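Board Repair Bench, Farkholm

Old desktop boards come through the Farkholm workshop all year, and this page shows one from the January batch.

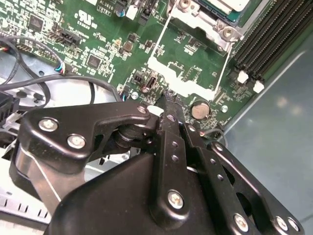

Sanaa El Fassi sorts the boards by memory type before any testing starts. Boards that pass go back into office machines - the rest are kept for parts.

Green motherboard with four black memory slots beside the socket area. The latches at the slot ends are white plastic, and the bracket at the socket is silver metal.

Page by Man-lok Wan.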